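Gripper drops cable connector when the arm lifts

Asked by Fidelina Marulanda, April 12, 2020

Student project, team of 2. Our arm has to pick up a round connector with the wires already attached and carry it to the next station. It closes on the part fine, then the part tilts on the lift. Grip force is set to 300. At 488 it doesn't tilt but the motor cuts out. 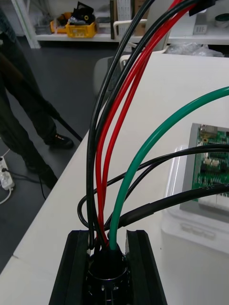
Wrist camera view, connector between the fingers.

Things we tried: slower lift, gripping lower. No change.

2 answers

Jhonatan Rengifo
The cables are pulling on it. Tie the bundle to something above the table so the connector isn't carrying that weight. Our club had the same trouble in January and we also put thin rubber on the finger faces. We run at 311 now.

zapata_k
try a different gripper, the Josten one is better imo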